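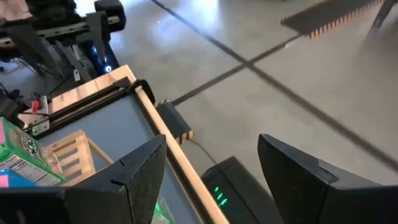 Figure 5.1 Pale wooden rails around a flat panel, with a black track along the top.

Chapter 5: Wood That Moves

I learned about timber the slow way, by building a bathroom shelf one dry March and watching it jam solid by autumn. I'd fitted the boards tight (I was very proud of that!) and left them nowhere to go.

Wood takes in damp from the air and gives it back again. When it takes it in, it swells – a fair bit across the grain, hardly at all along it. A wide board in my old workshop at Stikthorpe grew 2 mm between seasons, and that was enough to split a frame I'd glued up on all four sides.

So in this chapter we'll look at how to leave room. We start with gaps and slats, go on to loose panels, and finish with the Trelenis bench, which you'll build yourself in Project 23. Have your offcuts from Chapter 2 handy, as you'll want them for the first exercise.

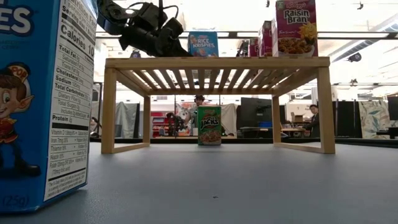 Figure 5.2 A slatted top on four square legs, with rails at the bottom.

Slats first, then. Each one is narrow, so each one moves only a little, and the space beside it takes up the change.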